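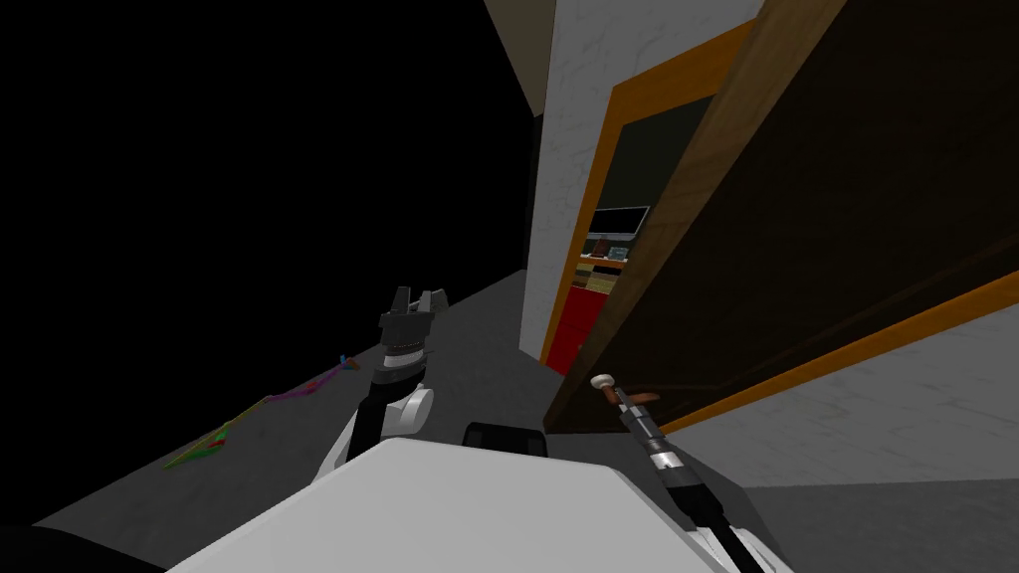 Rendered view, with two robot arms and a gray floor.

16 January 2025
Lama Semaan

Re: Burial cards, spelling and the missing section letters

Thanks for sending these questions to the list. A couple of other people have asked me the same things off list, so I'll answer everything in one go.

> I've finished the first part of my batch and have run into some trouble.
> The surname on one card is typed as Skameck, and then someone has
> crossed it out in pencil and written Skamek over it. Which one goes in
> the surname column? Also, a lot of my cards have a lot number but no
> section letter. I've been leaving the field blank. Should I be looking
> these up on the plat map, or does somebody do that later? And last, the
> date of burial is sometimes earlier than the date of death. I assume
> that's a typing mistake but I didn't want to fix it without asking.

On the surname, type what was typed. So Skameck goes in the surname column, and the pencil version goes in the notes column with the word "pencil" in front of it. We don't know who made the pencil changes or when. Some match the headstones and some don't. The search page will look at both columns, so a person searching for either spelling will find the card.

If the typed name can't be read at all under the pencil, use the pencil name and put a question mark in the notes.

Leave the section letter blank when the card doesn't have one. Please don't use the plat map. The lots in the old part of the cemetery were renumbered when the Otum road was widened, and the map we have is from after that. A lot number on an early card can point to the wrong place on the map, and once a letter is in the spreadsheet there's no way to tell whether it came from the card or from a guess.

For burial before death, enter both dates as they appear and write "dates as on card" in the notes. I have found a few where the month was swapped, but others turned out to be two people on one card, usually a husband and wife. If there is anything on the back of the card, check it first.

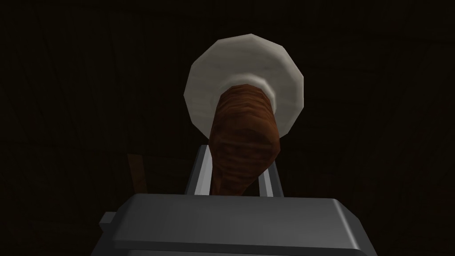

Where the count stands

There are 1,252 cards in the drawers. As of this week 747 are entered and checked, so we have roughly 500 to go. The remaining cards have been split into 6 batches. Four of those are taken. If you want one of the other two, write to me directly and I'll send the scans and a blank sheet.

The two open batches are the end of the M drawer and all of the W drawer. The W cards are mostly typed and go quickly. The M cards are mostly handwritten, and there is one clerk whose 1s and 7s look the same. Anyone who did the December cards will know the handwriting.

A few things I noticed while checking the last set:

– Please keep "Mrs." in the given name column when it is the only given name on the card. "Mrs. Bukhari" is surname Bukhari, given name Mrs.

– "Inf." and "infant" are being entered both ways. Use whichever is on the card. I changed some of these to match each other and then had to change them back.

– Undertaker names go in their own column now. The old sheet had them in notes. If you're still working in the old sheet, finish it and send it as is, and I'll move them over.

– Don't merge cells. The import drops everything in a merged cell except the first line.
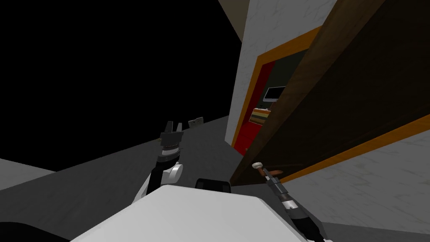
Rendered view, arms reaching forward, tilted floor and door.

Checking each other's work

Each batch gets read once by someone who didn't type it. The reader has the scans open on one side and the sheet on the other and marks differences in yellow. The typist then looks at the yellow rows and decides. If you can't agree, send me the card number and I'll pull the card itself. The scans are good but they don't show erased pencil very well, and with the card under a lamp you can often make it out.

I'd like to have the M drawer read by someone who has family in the Otum end of the township and knows the names. If that's you, please speak up, even if you only have time for part of it.

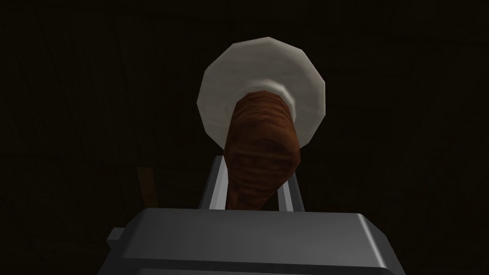
Gelby Local History Society – Records and Indexing Group

The blank sheet and the column guide are both in the group's shared folder. I've added the surname rule and the two-people-on-one-card note to the guide, so if you printed it before today you'll want a new copy. Replies to this message go to the whole list. For batch requests, please use my own address.

Lama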